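Sirkurham Good Practice Project
Progress report to the Plivalholm fund, second period
December 30, 2018

Summary

We're very happy with where the project stands. The grant asked us to write plain working rules for two-arm robots that handle household dishes, and to try those rules on a real bench before anyone else is asked to follow them. The first full draft is done and has been in daily use since the start of the period. It has 11 rules. Most of them are shorter than they were in the outline you saw, and we think they are better for it!

What the rules cover

The draft is split into setup, handling, stopping and record keeping. Setup deals with the state of the table before the arms are switched on: where the rack goes, which pieces may be stacked, how cables are fastened to the links, and who signs the start sheet. Handling is the longest part. It says how a piece may be gripped, how low it must be before the fingers open, and what the other arm is allowed to do in the meantime.

Rule 4 took the most work. It used to say that a plate should be placed "with care," and two operators could read that and do very different things (ours did). It now says that the plate has to be lined up with its slot before it goes below the top of the dividers, and that the arm moves at the slow setting from that point down. Square plates get their own paragraph. A corner arrives first, and the operator needs to know which slot it is meant for. 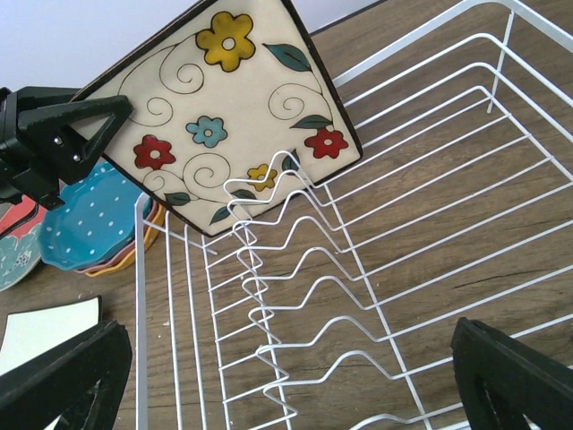 Rule 4 at the bench: a square flowered plate held at a steep angle over the dish rack.

Bench trials

We planned for 2,000 logged placements over the period and finished with 2,468. The extra ones came from a stretch in December when the bench was free more than we had expected, and the team jumped at it. Every placement is logged against the rule in force that day, so when a rule changes we can go back and see which runs were done under the old wording.

The mix of dishes was widened as you suggested after the first report. We now use round, square and scalloped plates, with plain and patterned surfaces. Scalloped rims turned out to deserve a line of their own. The draft now tells the operator to check where the fingers will meet the wave of the rim before the grip is closed, and that check goes on the sheet.

Sharing the work area

The part we're proudest of is the section on two arms near one rack. Kustum, who are reviewing the draft for us, asked a very good question early on: when both arms can reach the rack, which one has the right to it? Our first answer ran to a page and a half. The current one fits in a short paragraph. One arm holds the rack at a time, the operator names it aloud, and the other arm may work on the table but may not cross the rack rail until the rack is released.

We also added a rule on rest positions. An arm that is waiting keeps its jaws clear of any standing piece, and its cable must have enough slack for the full reach without hanging into the path of the other arm. Clip checks are now part of the morning sheet.

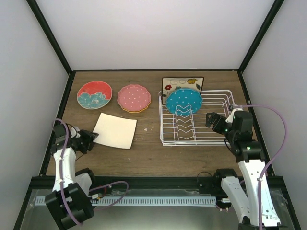 Does a new operator have to learn the whole rule set before running the arms?
Only the setup and stopping parts are required before a first session. Handling is taught at the bench, one rule at a time, with a trained operator at the stop button.

Changes since the last report

The word "safe" has been taken out of every rule and replaced by something that can be checked. Chipped pieces are now pulled from use at the end of the session and written down. The stop drill has moved from weekly to the start of each shift. Sasaki kindly read the draft for wording, and the glossary is much clearer as a result.

Open points

Glassware is still outside the draft, and we'd like to keep it that way until the plate rules have settled. We haven't yet agreed with Kustum on how long run logs should be kept. The start sheet is too long and will be cut to a single page.

Next period

The draft goes to two outside benches for trial, with our own team staying out of the room during the runs. We'll collect their marked-up copies, revise the text and send you the second draft along with the full placement log. Spending is in line with the plan, and we're not asking for any change to the budget.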